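Perrin brown face cloth, two months on
Reviewed by Haoran Zheng

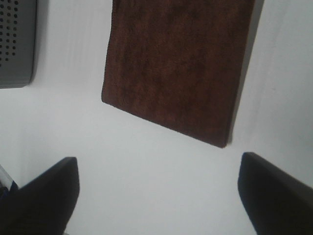
I bought the Perrin cloths to replace a set of white ones that had gone grey at the hem. The brown is the darkest of the colours offered and the one the shop in Triltham had in stock. They come in a pack of five with a paper band round the middle. I have used them for faces, for hands at the kitchen sink, and latterly for wiping down worktops, and they have been washed with the household towels at 40 degrees throughout. None has been ironed and none has had fabric softener.

What follows is based on one pack. A second pack bought from another batch might behave differently, and I would be interested to hear from anyone who has one.

Construction

The material is a cotton terry, looped on both faces, with the loops cut short enough that the surface feels closer to felt than to a bath towel. The loops are packed tightly. Pulling one with a fingernail lifts it by a few millimetres and does not run a line across the cloth, and a loop that has been lifted can be trimmed with scissors without harm.

Edges are the weak point. The overlock stitching is narrow and done in a fine thread, and the fibres begin to work out between the stitches after a handful of washes. On the sample I have kept nearest to hand, the left edge is fuzzier than the right and there are small fibres standing out all along it. It is still sound. I would have preferred a folded hem, which the Bovora cloth has, though that makes the Bovora stiff at the border and awkward to fold small.

The corners are rounded off in sewing, not squared, and not all to the same radius. On a folded stack this shows as a soft corner on one side and a more pointed one on the other. It makes no difference in use.

Colour

Dark brown, with a reddish cast in places. It is not an even shade. There are darker patches and lighter ones, and faint streaks running along the length of the pile. Some of this is the direction in which the loops lie, and brushing the surface with the flat of the hand moves the patches about. The rest is in the dye and stays where it is. Buyers who want a flat, uniform brown should look at something else. For a cloth that will meet coffee, make-up and gravy, I regard the mottling as useful.

Dye loss was noticeable in the first wash and slight in the second. I ran the first wash separately and the water was the colour of weak tea. From the third wash onwards I put them in with pale towels and found no transfer. A damp cloth left overnight on a white surface in the first week did leave a faint tint, which came off with washing-up liquid. The packet advises separate washing for the first wash only. I would extend that to two.

Lint

On a white worktop, a brown cloth shows every fibre it drops. Before washing, the Perrin sheds a good deal: one wipe of a dry surface left a scatter of short dark fibres that had to be picked up with a damp sponge. After two washes this fell to the odd fibre, and after a month it had stopped for practical purposes, apart from what comes away at the edges. For drying glasses I still use linen.

Tumble drying speeds up the process and fills the filter. Clean the filter after the first load.

Absorbency

Poor when new. Water stood in beads on the surface for several seconds before sinking in, which I take to be a factory finish. After the third wash a spilt eggcup of water was taken up in a single pass with the cloth folded once. It releases water well on wringing, and a wrung cloth hung over the tap at seven in the evening was dry by the morning, with the heating off. The old white cloths, which were heavier, were generally still damp at that hour.

Wet strength is adequate. Gilles Arnaud, who had two of the pack from me for cleaning bicycle parts, reports that one has torn at a corner where it caught on a chainring. I do not hold that against it.

Folding and storage

The pile has enough grip that a folded cloth stays folded. It also has some loft, so a cloth folded in half and in half again makes a fairly thick pad that sits slightly proud of the shelf. Pressing it flat does little. A stack of all five was taller than I had allowed for and would not go in the drawer with the tea towels, so they moved to a shallow tray beside the sink.

The thickness has its uses. Folded, it serves as a rest for a wet soap dish or as something to stand a jug on. I have put warm mugs on it without trouble. I would not use it for pans.

Shrinkage is mostly in the length. The cloths went in very nearly square and came out slightly oblong. This occurred in the first two washes and has not progressed. If you fold to a fixed shelf width, wash them before deciding where they will live.

Comparison

The Darnusine cloth is the obvious alternative. It is thinner, dries faster and has a better edge, but the weave is open and it feels thin on the face. The Bovora is the best made of the three and the most expensive. Its hem collects soap residue unless rinsed carefully. For general use I would place the Perrin between them, nearer to the Bovora for feel and nearer to the Darnusine for price.

Care notes

Wash separately twice before use. Avoid softener, which brings back the beading. Trim lifted loops, do not pull them. Shake before hanging – the pile recovers better if it is disturbed while wet. Bleach is ruled out by the label, and a splash of bathroom cleaner has already given one of mine an orange spot the size of a lentil.

Verdict

A decent everyday cloth with an edge that is not quite up to the standard of the fabric. It needs three washes before it does its job and sheds freely until then. I shall buy another pack when the present one wears out, provided the stitching lasts to the end of the year. If it has not, I will add a note to this page.

Update, August: stitching on one cloth has opened along a short section of the left edge. Repaired by hand in brown thread. The others are unchanged.

Recent reviews
Bovora hemmed hand towel, large – Solène Carré
Darnusine waffle cloths after a winter of use – Haoran Zheng
Over-tap drying rails compared – Baptiste Sabatier
Linen glass cloths: old stock against new – Mavis Kincaid
A shallow tray for the sink side – Haoran Zheng
Which washing-up brush keeps its bristles – Mavis Kincaid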